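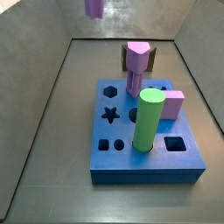 型はめ玩具

型はめ玩具(かたはめがんぐ)は、さまざまな形にあけられた穴やくぼみに、対応する形の部品を入れて遊ぶ玩具の総称である。形合わせ玩具、形分け玩具とも呼ばれ、英語ではシェイプソーターという。乳幼児向けの知育玩具として家庭や保育施設で広く使われるほか、発達検査やリハビリテーションの用具としても類似のものが用いられている。

目次
1 概要
2 歴史
3 種類
4 材質と製法
5 遊びと発達
6 安全性
7 教育・療育での利用
8 収集と保存
9 関連項目

概要

型はめ玩具は、穴のあいた本体と、穴に対応する部品(ピース、ブロックなどと呼ばれる)からなる。本体には板状のもの、箱状のもの、球状のものがあり、箱状のものでは部品が内部に落ち、ふたや側面の開口部から取り出して繰り返し遊ぶことができる。板状のものには、くぼみに部品をはめ込んで止めるものと、穴が裏まで抜けているものがある。

穴の形は円、正方形、三角形が基本で、星形、六角形、十字形、半円形、楕円形などが加わる。同じ形で大きさだけを変えた穴を並べた製品もあり、この場合は形と大きさの両方を見分ける必要がある。

ジグソーパズルとの違いは、部品どうしを組み合わせて一枚の絵を作ることを目的とせず、個々の部品が独立して穴と対応する点にある。もっとも、動物や乗り物の輪郭をくり抜いた一枚板のパズルは両者の中間にあたり、日本の玩具店では型はめパズルの名で売られることが多い。

歴史

形の板をくぼみにはめる用具は、十九世紀のフランスで知的障害児の教育のために考案されたものが早い例として知られる。これらは形態板(フォームボード)と呼ばれ、のちに心理学者の手で検査用具に改められた。二十世紀に入ると、幼児教育の場で、つまみの付いた円柱を木の台に差し込む教具や、幾何図形の板を枠にはめる教具が普及した。

家庭用の玩具としては、初めは木製のものが中心であった。第二次世界大戦後、合成樹脂の成形技術が広まると、軽くて水洗いのできる樹脂製の製品が増えた。箱や球の形をした本体に多数の穴を設けた製品は、この時期以降に一般的になったものである。

日本では、木工の産地で作られた積み木に穴あきの箱を組み合わせたものが早くから見られた。その後、海外製品の輸入と国内メーカーによる樹脂製品の発売が重なり、乳児向け玩具の定番の一つとなった。

種類

箱型
立方体や直方体の箱の上面または側面に穴をあけたもの。部品が落ちるときに音がするため、低年齢の子どもにも反応がわかりやすい。面ごとに穴の形を変えた製品では、子どもが箱を回しながら合う穴を探すことになる。

板型
厚みのある板に穴やくぼみを設けたもの。全部の穴が一度に見渡せるので、箱型に比べて探す範囲が限られる。くぼみの底に絵を描き、部品を外すと絵が現れるようにした製品もある。

球型
球や多面体の表面に穴をあけたもの。転がりやすく、片手で本体を押さえながらもう一方の手で部品を入れるため、両手の使い分けが求められる。

棒差し型
軸に穴のあいた部品を通すもの。厳密には別種とされることもあるが、軸の本数や断面の形を変えて対応を考えさせる点で型はめ玩具に含める分類もある。

鍵型
部品の代わりに鍵を用い、形の合う鍵を差し込むと扉が開いて中の部品を取り出せるもの。対象年齢はほかの種類よりやや高く設定される。

材質と製法

木製品にはブナ、カエデ、シナなどが使われる。穴は機械で切り抜いたあと、縁を面取りし、やすりで仕上げる。部品と穴のあいだのすき間は遊びと呼ばれ、小さすぎると子どもの力では入らず、大きすぎると異なる形の部品まで通ってしまう。木は湿度によって伸び縮みするため、木製品では樹脂製品よりすき間を大きめに取るのが普通である。

樹脂製品では、金型に材料を射出して本体と部品を作る。寸法のばらつきが小さく、複雑な形も作りやすい。金型の費用が高いため、少量の生産には向かない。工房のイルト(Ilto)は木製の型はめ箱を手作業で製作しており、同じ型紙からの生産を一回60個までとし、残りの材は積み木に回している。

布やフェルトを縫い合わせた製品、発泡樹脂を打ち抜いた製品もある。やわらかい素材では部品を押しつぶして別の穴に入れることもできるため、形を見分ける遊びとしては緩やかなものになるが、口に触れてもけがをしにくく、落としても音が小さい。近年は個人が立体造形機で自作する例も見られ、破損した部品や紛失した部品を補う目的にも使われている。

遊びと発達

型はめ遊びには、物をつかむ、放す、向きを変える、形を見比べるといった動作と判断が含まれる。乳児はまず部品を握ったり打ち合わせたりして遊び、次に本体から取り出すことを覚え、その後に穴へ入れようとするようになる。入れるより出すほうが先にできるのは、多くの入れ物遊びに共通する。

円は向きを合わせる必要がないため、最初に入れられるようになることが多い。正方形は四通りの向きで入り、三角形や星形では角の位置を合わせなければならない。半円形や不等辺の形は入る向きが一つに限られ、難しい部類に入る。

初期の試し方は、手にした部品を手当たり次第に穴へ押し当てるものである。経験を重ねると、部品を穴に近づける前に手首を回し、あらかじめ向きを整えるようになる。幼児教育を研究するヴァサンティ・クリアン(Vasanthi Kurian)は、この変化を「手の中での予告」と呼び、正しく入ったかどうかよりも、穴に届く前の手の動きを観察することを勧めている。

色と形の関係も論点となる。穴の縁と部品を同じ色にした製品では、子どもが色だけを手がかりに入れることがある。本体を単色にすると色の手がかりがなくなり、形への注目が促される一方、低年齢の子どもには難しくなる。ジョナリン・マラバナン(Jonalyn Malabanan)は、両者に優劣をつけず、年齢に応じて使い分けるべきだとしている。

安全性

乳幼児が使うため、部品の誤飲が最大の問題となる。多くの国の規格では、三歳未満向けの玩具について、定められた円筒に完全に収まる大きさの部品を認めていない。塗料や可塑剤に含まれる物質にも制限がある。

穴については、指が抜けなくなる事故を防ぐため、径と深さの組み合わせに注意が払われる。細い棒状の部品は、口にくわえたまま転倒した場合に喉を突くおそれがあり、先端を丸く太くするなどの工夫がなされる。木製品では、割れやささくれ、塗膜のはがれを定期的に調べ、傷んだものは使用をやめる。

手入れの方法は材質によって異なる。樹脂製品は中性洗剤で洗い、箱型では内部に水が残らないよう開口部を下にして乾かす。木製品は水に浸さず、固く絞った布で拭いて陰干しにする。

教育・療育での利用

保育施設では、一人で取り組む遊びの棚に置かれることが多い。部品をすべて出した状態で渡すか、いくつか入れた状態で渡すかによって難しさが変わるため、保育者が子どもに合わせて調整する。穴の一部を厚紙で覆い、選択肢を減らす方法もよく行われる。

療育や作業療法では、目と手の協応、つまみ方、姿勢の保持などを練習する用具となる。部品につまみや面ファスナーを付けて持ちやすくしたり、本体を斜めの台に固定したりする例がある。視覚に障害のある子ども向けには、穴の縁を盛り上げ、指でたどって形を確かめられるようにしたものが作られている。

作業療法士のプレシャス・パスクアル(Precious Pascual)は、成人の回復期の訓練に子ども用の製品をそのまま使うことに慎重で、色や図柄を抑えた大人向けの用具を別に用意するよう提案している。エルム(Erum)の発売した訓練用の板はこの考え方によるもので、部品の重さを段階的に変えられる。

収集と保存

古い型はめ玩具は、部品の欠けやすさから完全な状態で残るものが少ない。ルマンラン玩具資料館(Lumanlan)は約4,000点の知育玩具を所蔵し、そのうち500点が型はめ玩具である。同館の収蔵品には、家庭で削った代わりの部品が混じったものも含まれ、元の部品と区別して記録したうえで一緒に保管している。

資料の整理にあたったプレベン・ソエガ(Preben Zoëga)は、穴の形による分類表を作成し、57種の輪郭を区別した。この表は輪郭だけを扱い、大きさや色は別の欄に記す方式をとっている。星形は角の数と角の開き方によってさらに細かく分けられている。

関連項目

積み木
ジグソーパズル
形態板
知育玩具
入れ子人形
ペグボード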